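The Case for Keeping the Ondley Barrens Open in Winter

Ondley Nature Trust, January 24, 2024

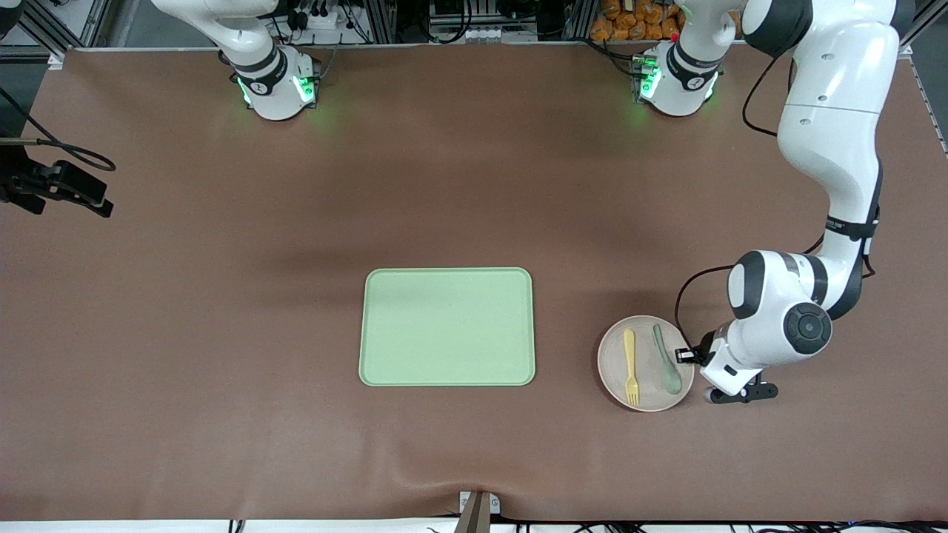
Each December the Trust receives letters asking that the Ondley Barrens be closed to visitors until spring. The writers mean well. They have seen mud on the lower trail and boot prints beside the seep, and they conclude that a season without people would do the preserve good. The Trust has considered the proposal and believes it would be a mistake.

The barrens cover 700 acres of thin soil over sandstone, and most of that ground is more easily damaged in April than in January. Seedlings of the rarer plants come up in the wet weeks of early spring, often within a few feet of the path. In midwinter the same ground is usually frozen, and the plants are present only as seed or root. A closure that ended just as the seedlings emerged would send visitors in at the worst time.

There is also the matter of who watches the land. Much of what the Trust knows about the barrens between fall and spring comes from the people who walk there. Winter visitors reported the downed oak across the Duvwood connector and the vehicle tracks near the north gate. Staff are on site one day a week in the cold months. If the gates are locked, a cut fence may go unnoticed until March.

The condition of the lower trail is a real problem, and it calls for a real repair. The Zisar Creek crossing has drained poorly for years, and walkers step off the path to avoid standing water. A boardwalk 45 feet long would keep them on it. The Trust has asked Romaniuk Trail Works for a price and expects to seek funding this year. Until the work is done, the lower trail should close after heavy rain, with notice posted at both parking areas.

Guided winter walks should continue as well. They are limited to 20 people and remain on the upper loop, where the footing is rock. Many who attend have never visited before. Some return in the growing season to pull privet or collect seed, work the preserve could not do without.

Members who disagree are encouraged to write before the spring access plan is adopted. Comments may be left at the Ondley office or sent by mail.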